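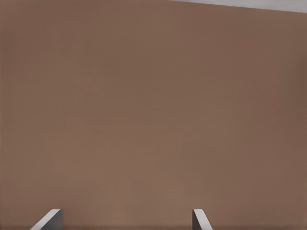 ## Opening (take your time, let people sit down)

Good evening, everybody, and thank you for coming out on a holiday week when you could be at the lake. Wave to the back row. Check that the microphone is on before the joke about my sourdough, not after it like in January.

Tonight is about writing down family recipes while the people who cook them are still around to argue with you. I've been at it for 5 years now, and I have 47 recipes in a binder from Trumari and a shoebox of scraps that may or may not be recipes.

- Ask: who has a card in their kitchen that says "bake until done"? (Wait. There will be hands.)
- Tell the Galulau dumpling story, the short version. The long one runs past the break.

## Start with one dish

People want to begin with the holiday dinner, all of it, and I understand, I did the same thing and gave up by the gravy. Pick something plain that gets made on a weeknight. Stand next to the cook, keep your hands off the spoon, and write down what goes in, in the order it goes in.

Bring measuring cups and a kitchen scale. Your aunt will pour flour from the bag and tell you it's "enough," so weigh the bag before and weigh it again after. My grandmother's "handful" of flour came to nearly 200 grams, and I have her hands, so I really should have guessed!

Slow down here. This is the part people write down.

## Then leave the table clear and talk

Once the dishes are done, stay put. Have your coffee, and ask where the dish came from, who made it first, and what they used when they couldn't get the right cheese. Old store names are worth keeping too. Ours are full of Rahman, the corner grocery, and half the spice amounts only make sense once you know how small their packets were.
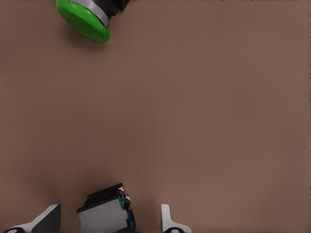 Someone at the Visia library evening asked whether you should fix a recipe that's plainly wrong, and she had a good one: her father's rice pudding called for twice the milk he ever used. Her feeling was that the card should stay exactly as he wrote it, with the working amount on a second card clipped behind.

I've come around to her way of doing it. Keep 2 versions, date them both, and say who cooked from which.

## Questions, then pie

- Repeat each question into the microphone.
- If anyone asks about laminating: yes, but copy the original first.
- Mention the sign-up sheet by the coats.
- Pie is in the side room, and please take the plates home if they're yours.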